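Exposed services in small new-builds – anyone actually lived with it?
Forum: House Design and Self Build

flatroof_sceptic
Been through another batch of those "best contemporary houses" round-ups and every second one seems to have the pipes and conduit left on show. We're planning a two-bed on a narrow plot in Firkham and our designer is keen. I'm not. I'd like to hear from people who have had it for longer than it takes to get the magazine photos done.

A few pictures before I get going.

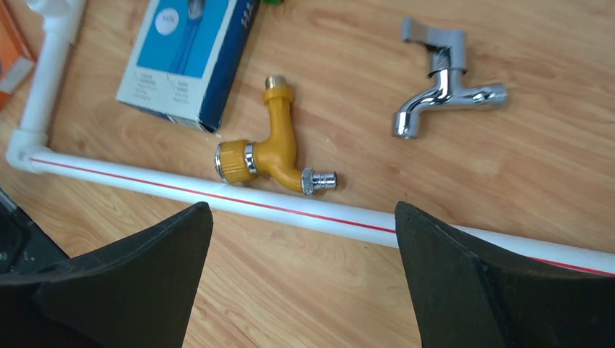
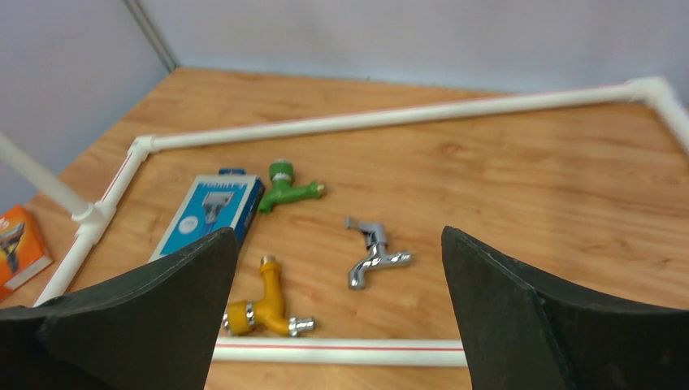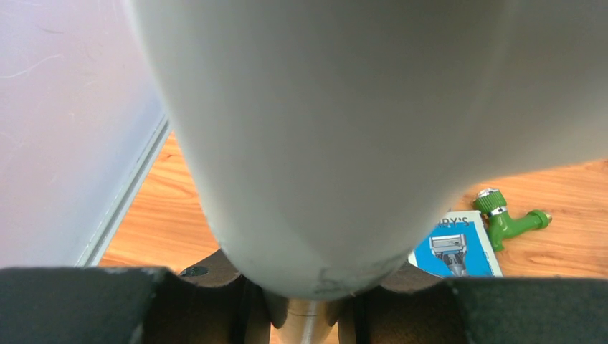 Hema Raju reckons I'm starting from the wrong end, and that the question is what the house does for storage and daylight, with the pipes a long way down the list. Fair enough, but it's the pipes I'm being asked to sign off by Saturday.

The designer's case is that you save on boxing-in and get a bit more ceiling height. She has put 800 against the saving. I can't make that add up, and when I asked for the workings I got a mood board.

gablend
Lived in one for six years. The ceiling height is real. The saving isn't. Ours had to be set out properly so it didn't look like the back of a boiler cupboard, and the plumber charged for every hour of it. You pay for neatness when it's on show. Behind plasterboard you can get away with murder.

Dusting is also a thing. Kitchen grease plus dust on a horizontal run at ceiling level. Enjoy.

Kulkarni
Disagree with most of that. We did ours in the utility and the downstairs loo only and it's been fine. Had a weeping joint last April, saw it the same morning, fixed before lunch. In my last house the same sort of leak took out a ceiling.

If the layout is simple and the wet rooms are stacked, there isn't much pipe to look at anyway. If there's a lot of pipe to look at, I'd be asking about the plan.

flatroof_sceptic
The wet rooms aren't stacked. Bathroom is at the front over the living room, kitchen at the back. That gives her the big window on the garden side, which I do like. But it means the waste crosses the whole house.

Kulkarni
Then there's your answer. You'll hear it every time somebody runs a bath.

jasidau
Nobody has mentioned noise till now and it's the main thing! Soil pipe through a living room with no boxing and no lagging, you'd be mad. Water supply on show, fine, whatever. Waste, no.

gablend
What he said.

tilehung
Bit of a pile-on. I've been round Fernotura, the terrace of small houses everybody posts, on one of their open days. Services all exposed and it was quiet enough to talk normally. The rooms felt bigger than they had any right to. Deep window seats, white walls, one staircase up the middle. I came away wanting one.

flatroof_sceptic
Was anybody having a bath at the time?

tilehung
No, obviously. But there were a good few of us tramping about and nobody complained.

flatroof_sceptic
Right. So it was quiet with the water off. I'm not being funny, but that's my trouble with all of this. Everyone who likes it has visited for an afternoon, and the one person in this thread who had it throughout the house says the saving never turned up.

gablend
In fairness I'd still take the ceiling height. I'd box the waste and leave the rest. Ours is 15 cm higher in the hall than next door's and you notice it every time you go round for a cup of tea.

Kulkarni
How wide is the plot? If it's very tight, swapping the bathroom to the back might cost you less than you think, and you could keep the garden window upstairs.

flatroof_sceptic
Narrow enough that the stairs decide everything. She's on drawing number 32 and the stairs haven't moved once. Moving the bathroom puts the small bedroom on the street side – not ideal, but it's a quiet street after six or so.

jasidau
Bedroom on the street is how every terrace in the country was built. People managed.

tilehung
Whatever you do, get her to draw the living room ceiling with the pipes in it, from where you'd be sitting. Ours only ever drew the plan and a very flattering view from the garden. Had a row about it later.

flatroof_sceptic
That I can ask for. Have emailed her for the ceiling drawing and a price with the waste boxed in, and asked again where the 800 comes from. Will post whatever I get back, if I get anything back.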